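¿Por qué los pantalones llevan tantas costuras?

Antes de meter la ropa en la lavadora conviene mirarla de cerca. Un pantalón está hecho de varias piezas de tela unidas con hilo. Donde se juntan dos piezas hay una costura, y a veces el hilo es de otro color para que se note. 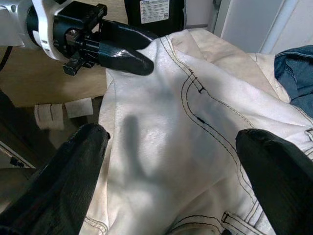
Costuras de hilo oscuro sobre tela blanca.

En algunos sitios el hilo da muchas puntadas cortas y muy juntas. Eso se llama presilla de refuerzo y sirve para que la tela no se rompa donde más se tira de ella. Las trabillas son las tiras por las que pasa el cinturón – también van cosidas con fuerza.

No todas las telas son iguales. La pana tiene rayitas en relieve que se notan al pasar el dedo. La tela vaquera es más lisa, y el azul se aclara con el uso y los lavados. 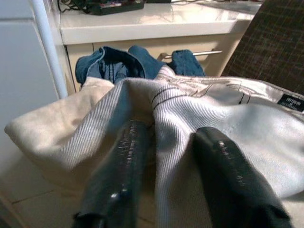

Una prenda blanca con rayitas en relieve y, detrás, unos vaqueros azules.

Para lavar pantalones se vacían los bolsillos, se sube la cremallera y se lee la etiqueta de lavado. Los vaqueros nuevos pueden soltar color, así que lo blanco se lava aparte.

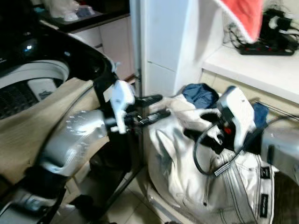 En una lavadora de carga superior la ropa entra por arriba. El tambor tiene agujeritos: por ellos pasa el agua, pero no los calcetines. Al final gira muy rápido y el agua sale de la tela – a esa parte se le llama centrifugado.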